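Home | Modules | Timetable | Staff | Contact

This site uses cookies to remember your language and text size. Accept | Settings

Handout 4: Notes on the demonstration visit to Vosavow, Millton
Hazel Benavides, December

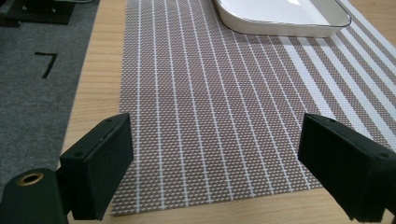 Page last changed: December, 16:40 (reading list corrected, task 3 added)

These notes are for the students who came to the open afternoon at Vosavow and also for those who could not come. Please read them together with the slides of lecture 6 (grasping and contact). I do not repeat the formulas here.

1. The task

The demonstration was table setting with a gripper of two fingers. The objects were a woven placemat and a white ceramic dish with rounded corners and a low rim. Our hosts call this the Patrício task, after the name of their software project. It looks like a small job from daily life, but it contains most of the questions we treated this term: approach, opening width, contact with a soft object, contact with a hard object, and release.

2. The fingers

The fingers are black blocks with rather broad inner faces, and there are small screw holes in them. Remember from lecture 5 that the shape of a finger is a decision. A broad face gives more area of contact and the object turns less easily in the grasp. The price is paid near the table, where a thick finger has difficulty to go under a thin edge.

Look at the opening. With the fingers wide apart and just over the near edge of the mat, the middle part of the mat is all visible in the gap. The approach should be planned from this position. If the gap is closed too early, the fingers hide the thing that they must reach.

3. Soft object, hard object

The mat is thin and lies flat, so there is very little height to hold. In the discussion three methods were named:
- pinch the material from above and let it fold a little
- push it over the edge of the table and take it there
- slide it by friction, without lifting

Each method asks for a different force. The third one is often forgotten by students, although for a flat object it can be fully sufficient.

The dish is the opposite case. It does not bend, and its glaze is glossy, so you must expect lower friction than on the weave. The low rim is curved smoothly. Before you write a grasp for it, decide if you hold the rim on one side or the whole dish across its width, and check if your gripper opens enough for the second.

4. What the camera can use

The white lines that run along the mat are helpful for finding its direction. In perspective they come together towards the far end, and from this you can estimate the angle of the view. The broader white stripes are found towards one side only, so they also tell which side is which. The fine weave is less useful: close to the gripper each cell is clear, and further away it becomes a plain grey-brown. Also note the white dish near the wide white stripes. A simple threshold on brightness may join the two together.

5. Numbers from the talk

The speaker gave us these values for the project. Use them in the tasks.
Recorded attempts: 500
Attempts accepted after checking: 368
Longest attempt, in seconds: 40

A student from the Vondirthorpe group asked why so many attempts were refused. The answer was that an attempt is refused also when the dish arrives correctly but the mat has moved. I find this a strict rule, and a good one.

6. Tasks for the seminar

Task 1. Calculate the share of accepted attempts. Then explain in two or three sentences why this share is not the same thing as the success rate of a robot.

Task 2. Choose one of the methods in section 3 and make a drawing of the forces on the mat. Mark clearly where you assume friction.

Task 3. Write your own rule for accepting an attempt, in 900 characters or less. Exchange it with a neighbour and try to find a case which the rule does not cover.

Bring the tasks on paper. Drawings by hand are welcome if I can read them.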